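The budget form had a box marked Equipment, and I had been waiting all year to fill it in.

We had 2,710 left in the account at Tenholm, which sounds like plenty until you price a gripper. I'd read the Tivex catalog so often that it fell open at the right page by itself! The long fingers or the short ones? The spare set or the extended cover? I wanted all of it, and by lunch I had crossed out 6 lines and written most of them back in.

So I did what I always do when the numbers start swimming – I opened the simulator and gave the Flikent job another go. No cost per hour, no shipping, and all the countertop a person could ask for.

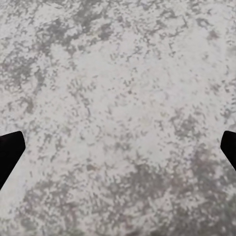 *Fingers open over the speckled top, simulator view.*

I sat there grinning at it. Two blunt black tips and a big stretch of gray and white between them, and in my head I was already filling the gap with cups, hinges, bars of soap, the little brass knobs that Wanigasekara Supply sells by the box. Which of those would we really pick up by March? The knobs, surely. The soap could wait, and if the soap could wait, so could the long fingers.

I went back to the form. Short fingers, one spare set, nine boxes of knobs, and a decent bench for the whole lot to stand on. The total came out 68 under, and I checked it twice because I liked looking at it.

Then I turned the catalog over to the back pages, where they keep the cameras, and started a new list for next year.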